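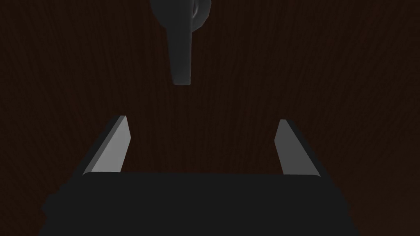

Wrist view in the simulator, gripper open under the lever handle

Door policy does well in one sim and falls apart in the other. Camera or handle?

Posted by Suha Karaki

Hi all, I'm trying to repeat a result from our group's door-opening study and I'm a bit stuck. The policy learns from demos using only the wrist camera plus joint angles. On the training doors (the Grasbridge set) it opens 7 out of 24, which I could live with for a first go. On the held-out doors it managed none, and I ran the lot twice!

The picture is from a held-out door. Lever points straight down, fingers are open below it, and the top of the handle is out of view. Lighting is pretty gloomy too. My hunch is that the network can't tell how far away the lever is, but my supervisor reckons it's just too few demos. I've got 6 per door. Has anyone pulled these two apart?

Viorica Chiriac

We had this same argument in our lab for over 3 weeks, so you have my sympathy. Don't collect more demos yet. Take the policy you've got and feed it the true handle position from the simulator (you'll need to retrain with that as an extra input, but it's a small one). If the held-out score jumps, it's a seeing problem. If it stays at nothing, the arm doesn't know what to do once it gets there, and more demos might well help.

Also, what do your training levers look like at rest? If they mostly lie sideways and this one hangs down, I'd want to test that on its own. Keep the same door, same lighting, and just turn the lever. When we did that on our Drirkwood doors the turn mattered far more than the brightness did. I'd brighten the dark corners last, there's only plain wood grain in them anyway.

One more thing, fix your random seeds and report all of them. 24 tries on one seed tells you very little.

Drodmont

Just add a second camera looking from the side. Worked for me. Can't remember the numbers, sorry.

Suha Karaki

Thanks both! Just checked and nearly all my training levers are sideways, argh. Retraining with the handle position tonight, then the turned lever after that.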